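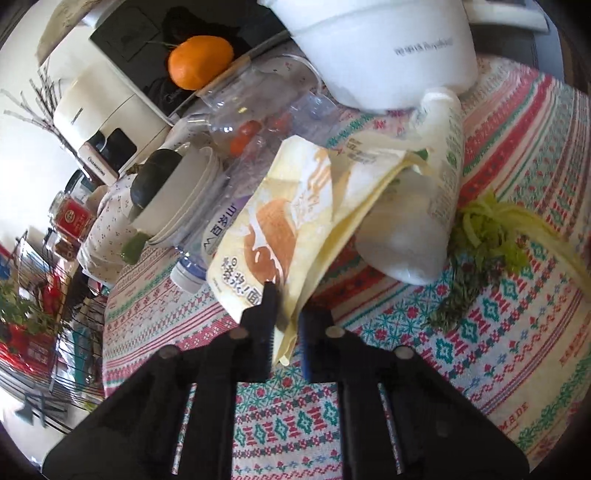 The Gultura cloth in Meadow Band, in use on a kitchen table with celery and a bread bag.

Gultura Patterned Tablecloth, Meadow Band

Category: Kitchen & Dining > Table Linen > Everyday Cloths

Price: $251 for a set of 2

We have been hoping to stock a really lively everyday tablecloth for ages, and this is the one! Meadow Band comes to us from Gultura, the small studio run by Ghada Abu Hammour, and it's the first of her designs we've carried at Trament. Rows of red, pink, teal and green run across a white background, with diamonds, little flowers and zigzags taking turns, so there's always something to look at while the kettle boils.

What we love most is how well it gets along with ordinary kitchen stuff. A plain white cloth makes you want to clear everything off before anyone comes over. Put a bunch of celery and the bread down on this one and the table looks cheerful already. The greens in the pattern are lovely next to vegetables, and a big white pot looks terrific with all that colour around it.

Some of the bands have small lettering worked in among the shapes (you'll spot the word MADE in one of them). Ghada likes a bit of writing in her patterns, and customers either notice it straight away or find it three weeks later over breakfast.

Using it

It's meant for daily meals, school projects, shelling peas, rolling out dumplings, whatever your table gets up to. Shake the crumbs off outside. For a proper clean, wash it in cool water with the colours facing in and hang it in the shade. Skip the bleach, please, the reds won't thank you. A warm iron on the back brings it up nicely if you like a crisp table, though mine has never seen the iron and I'm very happy with it.

Always put a trivet or a folded towel under anything straight off the stove.

Choosing a size

Measure the tabletop first, then add the drop you want on each side. A short drop is easier if you have little kids or a bench that slides in underneath. If your table is an odd shape, send us the measurements and Jihad Nimri in our linen room will work it out with you. He's in every Tuesday and he's brilliant at it (he sorted out my wobbly old oval table in one phone call).

Both cloths in the set are the same size and the same pattern. I keep one on the table and one in the drawer, and swap them on wash day.

Goes well with

Gumede plain napkins in teal. The Drarkivine bread basket, if you bake. We've also tried it with mismatched plates from the op shop and it was a real favourite around here.

The next lot is due in May. Orders are packed flat in paper, and gift wrapping is free if you leave us a note at the checkout.

Saved by 1,949 people | 3,491 shares | Share this page

Tags: tablecloth, patterned, everyday linen, colourful kitchen

© Trament Home. Contact us | Delivery and returns | Back to top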